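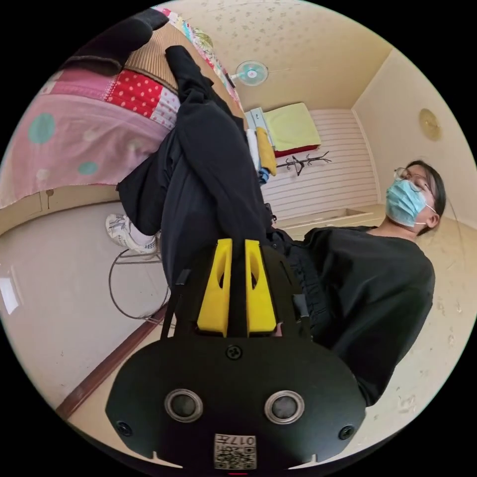 Yellow fingers, label 017

Forums > Coins > Small Caps > Juvwood
Search this board Enter keywords Go

ledgerlark
Well, I finally sold half my Juvwood this morning, friends. It's up 11% on the week and I've been holding since May, so I figured a little cash in hand would help me sleep (my wife agrees!).

patient_otter
Oh, I wish you'd waited! Ledness only listed it 2 days ago and the volume is still climbing. 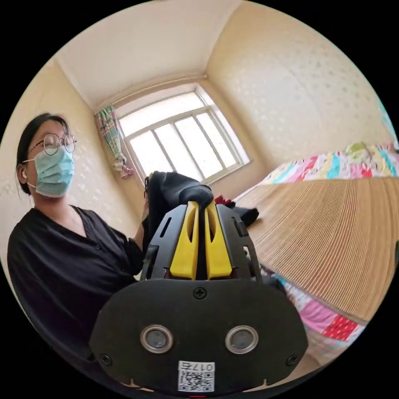 Posted by kettlemoth, 12th September

I'm with ledgerlark on this one. Volume on a new listing is mostly the same folks trading back and forth, and I learned that with Pruratlow, bless it.

patient_otter
Pruratlow never had a real exchange behind it, though. I'm keeping all 1,000 of mine.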